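Last edited Feb 27, 2023 by Evelien Kramer. Column names changed in this version, see Changes.

# Illberg kitchen words

A word list of things people say in and about kitchens, collected in Illberg and the villages near it. It holds 1000 entries. Each entry is one local word or phrase with a plain English meaning, the place it was heard, and a sentence showing how it is used.

The list was started to go with a cookbook and outgrew it. It is meant for local history groups, teachers and anyone who writes about regional food.

## Files

- `words.csv` has the full list
- `sources.csv` has one row per speaker, with no names
- `spelling.md` explains how words were written down
- `skipped.txt` has words we left out, with a short note on each

## Columns in `words.csv`

| Column | Meaning |
|---|---|
| `id` | Number of the entry, never reused |
| `word` | The word as spelled under our rules |
| `other_spellings` | Separated by semicolons, may be empty |
| `meaning` | Plain English, one line |
| `topic` | One of 6 topics |
| `place` | Illberg, Skimell, Issa or `other` |
| `usage` | A sentence from the speaker |
| `source_id` | Matches `sources.csv` |

The topics are `baking`, `cleaning`, `furniture`, `meat`, `preserves` and `table`. A word that fits two topics is listed under the one the speaker was talking about at the time.

## How the words were collected

Most came from recorded talks in people's homes. We asked each speaker to describe cooking a holiday meal from start to finish, then went back over the words we didn't know. The rest came from handwritten recipe books lent to us in Issa. Those entries have `book` in the `source_id` column and no usage sentence unless the book had one.

A word went in if two speakers knew it. Words known to one speaker are in `skipped.txt`, apart from 10 that we kept after finding them in a recipe book as well.

## Known problems

- Skimell is thin. Only four speakers from there took part.
- `meat` is much larger than the other topics.
- Accents were dropped in the first version and put back by hand. Some are surely still missing.
- Several meanings under `furniture` overlap. Speakers did not agree on where a counter stops and a shelf begins.
- A few usage sentences were shortened. These end in `[cut]`.

## Using the list

The files are UTF-8 with commas between fields. Some spreadsheet programs turn the `id` column into dates on import, so set it to text first.

You may copy, change and print the list. Please name the Illberg kitchen words project and say which version you used. The recordings are not shared.

## Pictures

The pictures show kitchen surfaces and paper towels.
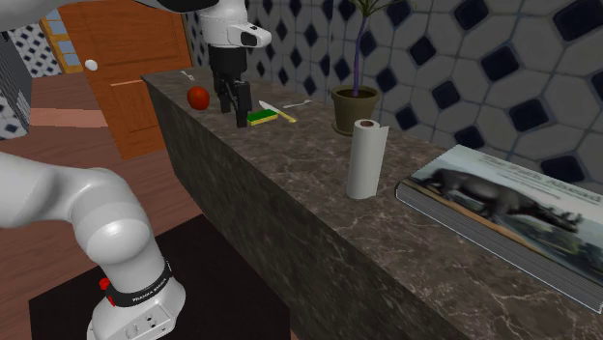
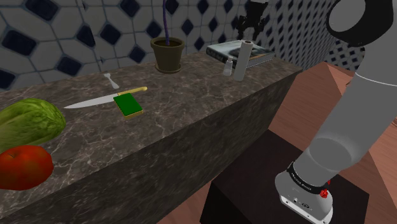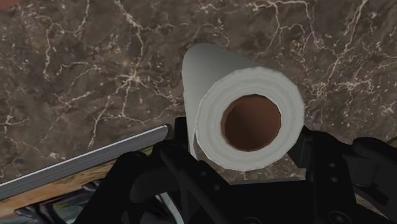 ## Changes

**Version 4**
- `gloss` is now `meaning`, and `village` is now `place`
- Added the recipe book entries from Issa
- Merged double entries under `preserves`

**Version 3**
- Accents restored
- Added `other_spellings`

## Still to do

- More talks in Skimell, planned for April
- Check the `table` entries against the Issa books
- Ask Skiteck about printing costs for a paper copy

Corrections are welcome as an issue or a pull request. Give the `id` of the entry and, if you can, where you heard the word.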